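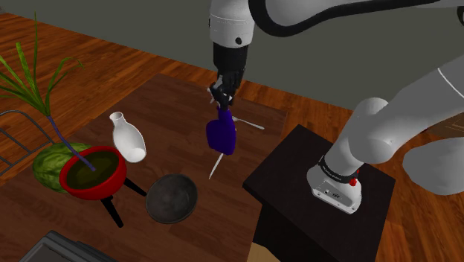 Does a planner need to know what an object is before it picks the object up? Mostly it needs the shape and a decent guess at what's nearby; the name only starts to matter once we ask for a particular item.

Figure 3. Simulated tabletop with the gripper at the neck of the purple bottle-shaped object. The fork and the pale utensil lie close to it.

4.2 Clutter and the grasp planner

I'll admit I expected the big things to give us grief, and I spent most of May fussing over plants (all those long thin leaves!) before I looked properly at the logs. Kilcombe, our planner, treats foliage as one fat lump and steers well clear of it, so the red planter in Figure 3 cost us very little. Cutlery was another matter. A fork lying flat barely rises above the table in the depth map, and Ilberg, the perception module, kept merging it with the wood underneath.

We ran 4,000 simulated scenes, 700 of them with cutlery placed close to the target. In 399 of those 700 the first plan came back with a finger path straight through a handle. My fix is a bit crude, I know: we now fit the table plane first, then run Ilberg again on whatever sticks up by more than 8 mm, and anything thinner goes to a colour-only pass. Kilcombe gets both masks and takes the union.

Narrow necks still bother me. The planner loves them, as they fit the fingers so nicely, but it pays no attention to where the weight sits lower down. I come back to this in Section 5.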